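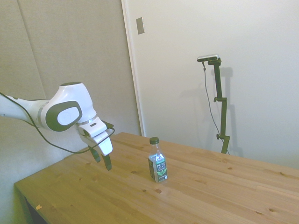

How many demos do you need before a grasp policy quits guessing?

Posted by pinetop_dana, October 16, 2018

I'm trying to teach my arm to pick up a drink bottle and set it back down, and I've been recording examples by hand for most of a month. So far I have 800 of them, all logged through Grilla, and the policy is still hit or miss - it goes to the right area, opens the fingers nicely, and then closes them a bit early and knocks the thing sideways. My go-to object is a clear Pure Leaf bottle with a dark green cap and a green and black label, and I have a second camera up on a stand behind the table, looking from the far side. I train overnight and test the next morning with 20 tries. My best run so far was 11 good picks. Do I just need more examples, or am I collecting them badly? I really don't want to record another month of this if the answer is something dumb!

Kyu-ri Sung

I'd stop recording for a minute and look at what you already have. Plot where the bottle was standing at the start of every example. When I did this with my own set back in August I found a big fat clump right in the middle of the table and hardly anything near the edges, and I would have sworn I was moving it all over the place. You get lazy by the end of a session (I do, anyway) and you put it back where your hand likes to put it.

The other thing is the bottle itself. See-through plastic is hard on cameras, depth cameras most of all, so my guess is your policy is mostly going by the label and the cap. Do you ever turn the bottle? If the label always faces the same way in your examples, try a batch where you give it a random twist before each one. I'd do 50 like that, retrain, and run the same test again before deciding anything.

About closing early: check how you drive the arm when you record. I used to start squeezing while I was still moving in, because it saved time, and the policy copied me perfectly. Now I come to a full stop, wait a beat, then close. Slower and more boring, but my sideways knocks mostly went away. Throw out the sloppy ones too, even if it hurts to watch the number go down.

Oh, and write down how full the bottle is. A nearly empty one tips if you breathe on it, and then your test scores aren't comparable from one day to the next.

molt_rick

just get more data. we had the same thing at Molthorpe and it got better with more data

Prurkon_fan

Mostly agree with Kyu-ri, but I'd add the cameras. Make sure the one on the stand hasn't moved since you started. Mine got bumped once and half my set was from a slightly different angle, and I didn't catch it for two weeks. I put tape marks on the table now and save a still from each camera at the start of every session, so I can flip between them and see if anything jumped.

Also check the timing between your camera frames and your gripper readings. I had a delay in Louro that made the fingers look open when they were already closing. If yours is off the other way, that could be your early squeeze right there. Easy test: open and close the gripper a few times with nothing in it, record that, and step through it slowly. What version of Grilla are you on, by the way? The old one stamped the frames when they were saved to disk.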